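Sovcombe cell - ticket opened by Hywel Wogan
Subject: arms keep stopping on soft goods, and I don't think the stop rules fit what we're doing
Status: waiting on Elis

Hi Elis, me again! Second ticket this week, sorry. The clothes job on the gray cushion is giving me grief and I'd like your read on the rules before I change anything in Jerketti.
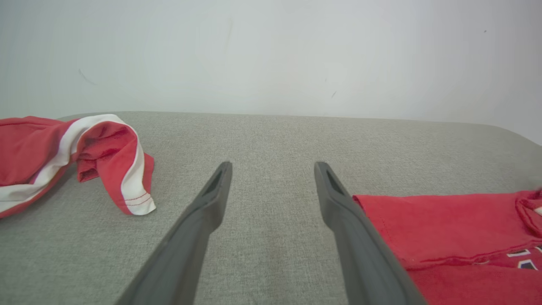
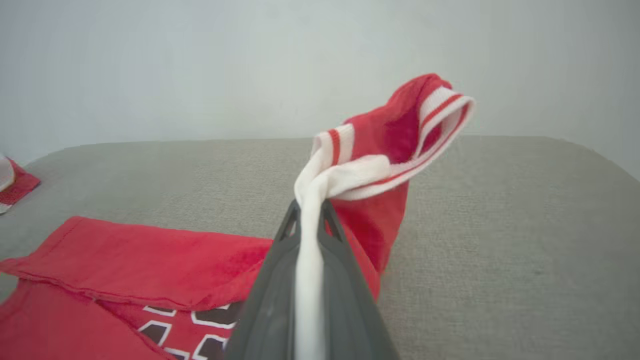
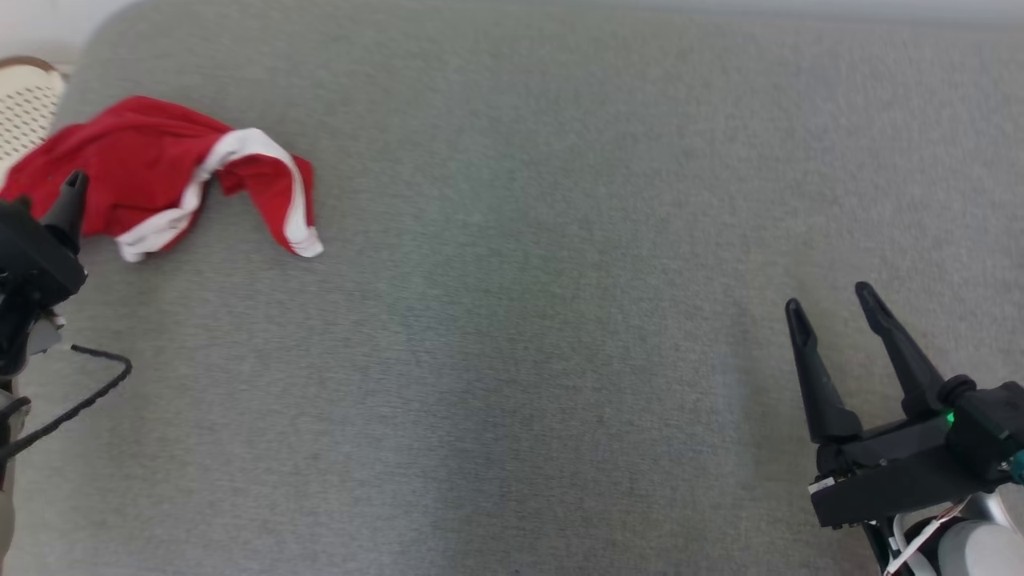

Category: Grippers / Safe working practice

So, what happens. I start a run, the fingers go in for a piece, and some of the time the log throws "grip width not reached" and both arms hold where they are. 7 stops out of 30 picks on Friday, all with the same code. The sock cuffs are the worst for it - they twist and fold over on themselves and one bit of ribbing ends up lying down the front of the gripper.

Tried so far:
- Restarted the Llewellyn controller. No change.
- Wiped the finger pads, checked the screws. No change.
- Dropped closing speed to 20 percent. Fewer stops (I think?) but painfully slow.
- Swapped left and right in the job file. Stops followed the sock, whichever arm had it.

Now the rules part. Our Grolter sheet says any width fault means hit stop, power down the arm, clear the item by hand, log it. Fine for hard parts! But on cloth I'm powering down for a fold of fabric, and I can see people getting tempted to just reach in while it's held. I caught myself with a hand halfway there, so I'm putting that in writing. A hold isn't a stop, and that green light on the gripper doesn't mean it's safe to touch.

What I'd like to ask for:
1. A separate fault code for soft items, with an open-and-back-off move before anyone goes near.
2. The reach-in rule stays exactly as it is, both arms, every time.
3. A line on the sheet about cables. The braided one on the left arm loops out a fair way and I'd like it checked before each run.

Reply from Elis Mostyn:
Yes to 2 and 3, add them today. For 1, send me the width log first, I want to see all 7. Leave the speed at 20 till then.

Hywel:
Log attached, speed left alone. I'm back at the cell at 8 if you want to watch a run.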